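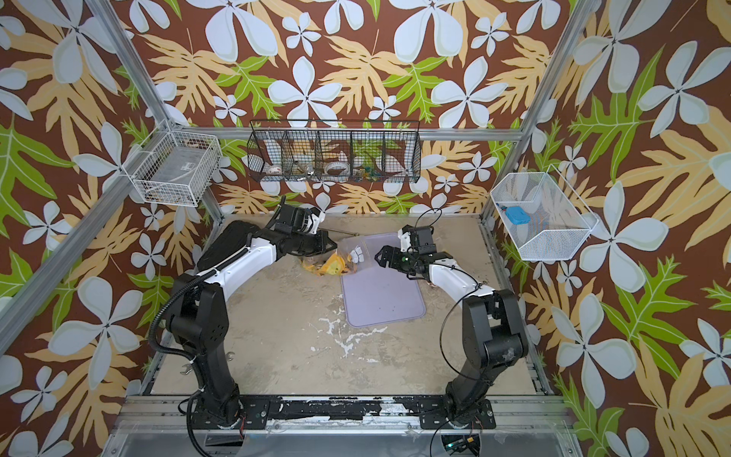

*Two arms, one work cell, and a good deal of wallpaper.*

# The Folder Called FINAL

Every company has a folder called FINAL. Inside it is a folder called FINAL_2, and inside that is the logo from before the rebrand, saved as a Word document.

At Nelby, a maker of mid-priced kitchenware with offices in Skoststead, the folder had been growing for nine years before Ye-rin Geum was hired to do something about it. Her title was digital asset manager. Her first week was spent explaining the title to people who thought she was there to fix the printer.

"I asked marketing how many versions of the blue teapot shot they had," Geum told me. "They said one. I found 129."

Some were crops. Some were crops of crops. One had been flipped left to right so the spout would point at the headline, and had gone to a retailer that way, which led to a polite email from a customer asking about the left-handed model.

The usual cure for this is software. Nelby picked Joltedeck, a mid-size asset library that does the things such systems do: it stores files, shows previews, tracks rights, and sends reminders that everyone filters into a folder. Zlatko Popescu, who ran the rollout, had budgeted three months for moving the files and an afternoon for agreeing on the tags.

The files took two weeks. The tags took the rest of the year.

The trouble began with "lifestyle." Sales used it for any picture with a person in it. The studio used it for any picture with a window. E-commerce used it for pictures they didn't like. Popescu called a meeting to settle the word and came out with four new ones, including "semi-lifestyle," a term he still can't say without closing his eyes.
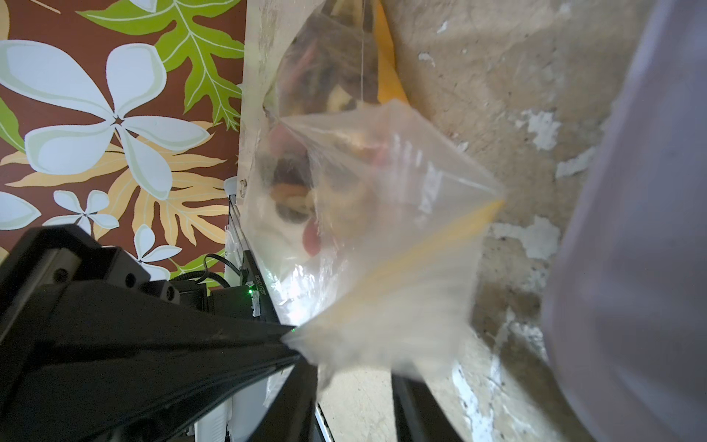 Geum's answer was to stop asking people what the words meant and start watching what they typed. She pulled the search log for May and read all of it, with a pot of coffee and what she calls "a growing sense of pity." Staff had run 342 different searches that came back with nothing. They had looked for "teapot nice." They had looked for "the one Soon-im liked."

That last one turned out to be a perfectly good query. Soon-im Seol has approved the cover of every Nelby catalog since the company had catalogs, and the picture she liked was, in practice, the picture everybody needed. Geum added a field for it. It is labeled "Approved for cover," but the search box will also accept "Soon-im," and most people use that.

The rest of the list was trimmed without mercy. "Semi-lifestyle" went. So did "misc," "misc new," and "hero," which had been applied to so many files that the average saucepan at Nelby was a hero several times over. What remained fit on one sheet of paper, which Geum taped to the wall beside the studio door. Dae-han Seol in the studio has since added a tag in pencil. She is pretending not to have seen it.

Rights were the duller problem and the more expensive one. Nelby had been running a photo of a picnic for two summers past the end of its license, and the photographer, Min-kyu Yook, had noticed the first summer. He sent an invoice. He then sent it again, to the address on the Nelby website, which nobody had read since Ryu, the old web agency, set it up.

"I wasn't angry," Yook said. "I thought the second invoice was quite funny. I had made the number bigger."

Joltedeck now pulls an image from the library on the day its license runs out. This works well, except for the copies people keep on their desktops, which is where most of the company's images live. Geum has a slide about this. The slide is stored on her desktop.

She was cheerful about the whole business when I visited. Searches that find nothing are down, the teapot has been cut to two approved shots, and both spouts point the right way. I asked what had become of the FINAL folder.

It is read-only now, she said. Deleting it was discussed, and legal asked for time to look through it first. They've asked her to make a copy.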